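Capítulo 6

Arrumar peças pequenas: antes da caixa, o critério

Neste capítulo vamos:
perceber por que razão uma arrumação falha quase sempre na escolha das categorias;
aprender a fazer uma primeira triagem sem nos perdermos nos pormenores;
distribuir peças de construção e brinquedos miúdos por uma caixa de compartimentos;
decidir o que fazer com o que não pertence a lado nenhum.

Começo com uma confissão, que nos capítulos anteriores andei a adiar: durante anos fui péssimo a arrumar coisas pequenas. Livros, sim. Roupa, mais ou menos. Mas ponham-me à frente um monte de blocos, rodas, bonecos sem chapéu e chapéus sem boneco, e eu fazia o que faz muita gente – empurrava tudo para dentro de uma caixa grande, fechava a tampa com o joelho e ia jantar.

Mudei de ideias em Sildale, onde passei um inverno a ajudar a pôr ordem na ludoteca do bairro. Havia lá 3,400 peças de construção (o número estava no inventário, não fui eu que as contei, valha-me Deus!) e um senhor chamado Oldřich Kadlec, que tratava do empréstimo dos jogos e me corrigia a mão sempre que eu ia pousar uma peça no sítio errado. A primeira coisa que me perguntou foi: «Quem é que vai procurar isto?» Eu não fazia ideia. Estava a separar os blocos por cor, porque ficava bonito, e as crianças procuravam-nos por tamanho. Resultado: para encontrarem um bloco comprido tinham de despejar todas as caixas, a vermelha, a azul, a amarela, e ao fim da tarde estava tudo outra vez no chão.

Guardem a pergunta do Oldřich, que vai voltar várias vezes neste capítulo. Quem vai procurar? E procurar como?

6.1 A mesa desimpedida

Já falámos no capítulo 4 da importância da superfície de trabalho, por isso serei breve (serei, prometo). Para peças pequenas gosto de uma mesa clara e lisa. Numa toalha às flores perde-se meia coleção, e num tapete felpudo perde-se a outra metade. Ponho a caixa de compartimentos ao fundo, já aberta, e espalho as peças entre mim e ela. Assim o movimento é sempre o mesmo: pegar, olhar, levar para a frente.

Não despejem o saco inteiro! É o erro mais comum dos meus alunos. Um punhado de cada vez chega perfeitamente, e quando esse punhado estiver arrumado vem o seguinte. Quem trabalha com uma montanha à frente começa a despachar, e quem despacha mete a roda do trator junto dos blocos compridos.

6.2 Pegar numa peça e decidir

Uma peça solta parece fácil de classificar. Um bloco é um bloco. Mas reparem que um simples bloco de dois por quatro nos dá logo várias hipóteses: pode ir para os blocos, para os castanhos e alaranjados, para os «grandes» ou para os «de encaixe». Todas são aceitáveis. O que não é aceitável é mudar de hipótese a meio do caminho, e eu mudei tantas vezes, naquele inverno, que houve tardes em que desarrumei mais do que arrumei.

O meu conselho é virar a peça na mão antes de decidir. Por cima vemos os pinos; por baixo vemos o oco e os tubos, que ajudam a perceber o formato quando a cor nos distrai. Com as peças mais gastas é também a altura de espreitar se há migalhas, areia ou plasticina seca lá dentro. (Há sempre plasticina seca lá dentro.)
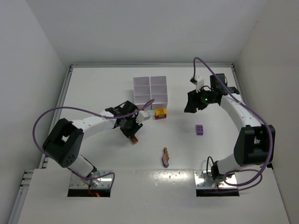
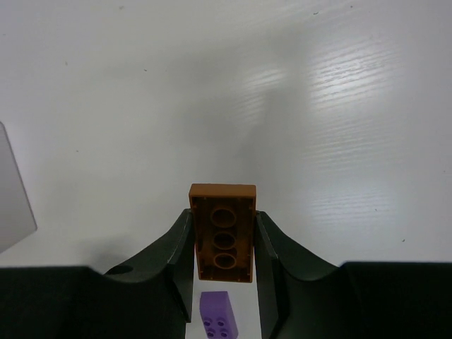
Figura 6.1 – Peças espalhadas diante da caixa de seis compartimentos (em cima) e um bloco LEGO de dois por quatro, ao alto, com os tubos à mostra (em baixo).

Seis compartimentos é uma conta de que gosto muito. Obriga-nos a escolher, mas ainda deixa alguma folga. Com dois, acabamos com «isto» e «o resto», e o resto cresce até engolir tudo. Já vi o extremo contrário em Lelavlow, numa oficina de brinquedos que tinha um armário de 607 gavetinhas, todas etiquetadas à mão. Uma maravilha de se ver! Mas a dona da oficina sabia o armário de cor e mais ninguém lá conseguia arrumar fosse o que fosse sem lhe perguntar. Para uma casa, para uma sala de aula, isso não serve.

6.3 Blocos soltos, montagens e figuras

Na primeira triagem costumo usar três famílias. A primeira são os blocos soltos, os que não estão presos a nada. A segunda são as montagens, ou seja, os brinquedos já feitos com várias peças encaixadas. A terceira junta tudo o que tem forma própria e não foi pensado para encaixar.

As montagens são as mais delicadas, e não falo da fragilidade. Uma pequena construção de várias cores pode ser um resto de brincadeira que ficou assim por acaso, ou pode ser a obra mais importante que uma criança de cinco anos fez nesse mês. Desmontá-la sem perguntar é meio caminho andado para uma choradeira – e com toda a razão. A minha regra: montagem fica montada até o autor dizer o contrário. Ocupa um compartimento inteiro? Pois que ocupe.

Nos blocos soltos, comecem pela família toda junta e só depois, se o compartimento encher, dividam. Um bloco roxo e um bloco castanho podem viver muito bem lado a lado durante meses. Separar cedo de mais é uma tentação de quem gosta de arrumar, eu incluído, e dá aquelas caixas em que um compartimento transborda e o do lado tem uma peça sozinha.

Caso para discutir: o sistema Skilham

Na escola de Skilham, a educadora Fedoruk deixou que fossem as crianças a escolher as categorias. Saíram coisas como «peças que rolam», «peças que picam no pé» e «peças do meu irmão». Quando me contaram, ri-me. Depois fui lá em janeiro e vi a sala arrumada em menos tempo do que eu demoro a encontrar os óculos. As categorias eram estranhas para mim, mas eu não era quem ia procurar.

Pensem no assunto antes de passarem à secção seguinte. O que aconteceria a este sistema no ano letivo seguinte, com um grupo novo? Valeria a pena manter as etiquetas?

6.4 O compartimento vazio

Deixem pelo menos um compartimento por preencher quando acabarem a primeira volta. Custa, eu sei, parece desperdício. Mas as peças continuam a aparecer durante semanas, debaixo do sofá, no bolso de um casaco, dentro de uma bota, e precisam de um sítio onde esperar. Chamo-lhe a sala de espera. De 2 em 2 semanas vejo o que lá está e distribuo.

Para a atividade que se segue vão precisar de uma caixa com divisórias, de um punhado de peças variadas e de alguém que não tenha assistido à arrumação. Arrumem, fechem a caixa e peçam a essa pessoa que encontre uma peça à vossa escolha. Não deem pistas. Anotem em que compartimento ela procurou primeiro e tragam as notas para a secção 6.5, onde vamos tratar das etiquetas.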